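Sample prep notebook, regolith simulant work
19 January 2018

Carried on with the Makori simulant. The batch left from July had picked up moisture in the tub, so I split it into three trays and dried it overnight at 90 degrees. Weighed before and after. The mass loss was small but larger than I'd like, and the coarse tray lost the least. From now on the tub lives in the desiccator cabinet, bottom shelf, with the lid taped.

Sieving next. Used the 300 micron mesh on top and the finer one under it. The top mesh has a slight sag on one side and should be replaced before we do anything we want to publish. Anything that stayed on the top mesh went into the jar marked coarse, which is for the abrasion people and not for us. Please don't tip it back into the main batch, as happened before the summer.

Final mass of the fine fraction was 857 g. That is enough for the column tests and a few thin sections, with a bit over.
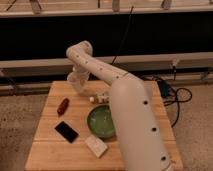

Arm over the wooden table.

Packed the first column by the old method: pour, tap ten times on each side, top up, tap again. The density came out lower than in the July columns. I repeated it with a slower pour and got closer, but still not a match. My guess is that the drying has changed how the finest grains stick to each other. It could also be that I tap more gently than whoever did the July set, and the notes from then don't say how hard. Will borrow the vibrating plate from the teaching lab and use that for the next set, same setting each time, written on the side of the column.

Thermal run on column one. Heater at the base, probes at four depths. The second probe from the top read high from the start and stayed high, so I swapped its lead with the third. The fault moved with the lead. Binned the lead. The readings before the swap are marked in the file and should not be used for the fit.
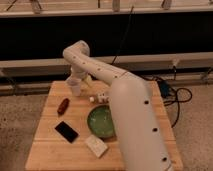
Notebook keeper
Research technician, Zorkeck Planetary Materials Laboratory

Second half of the day went on the vacuum side. The Flondix chamber took more than 10 hours to get down to working pressure last time, and I think most of that was the simulant giving off water. With the dried batch it was much quicker. I opened the valve in small steps to stop the powder lifting, and checked through the window after each one. A little dust on the inside of the glass near the bottom, none on the probe wires as far as I could tell.

Conductivity under vacuum was well below the value in air, as expected, and the curve has the right shape. It is still a touch above what the Iltix model gives for lunar soil at this density. The model assumes a narrower spread of grain sizes than we have, so I wouldn't read much into the gap until the sizes have been measured properly.

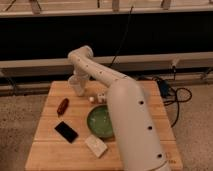
The grain size measurement is booked but the slot is short, so we should send two samples at most: one from the dried fine fraction and one from the undried remainder in the small jar. Both need to be labelled with the drying history. The form has no space for it, so write it on the bag.

Thin sections: resin is nearly finished and the hardener is past its date. Ordered both. The old hardener gave a cloudy block on the test piece, and I couldn't see the glass fragments through it well enough to count anything.

Still to do:
Replace the top mesh.
Vibrating plate, ask the teaching lab.
Refit the thermal data without the bad probe.
Copy the July column densities into the shared sheet, they are only on paper.
Clean the chamber window and check the seal for grit before the next pump-down.

Chamber left under vacuum with the heater off. Don't vent it before the logger file has been saved.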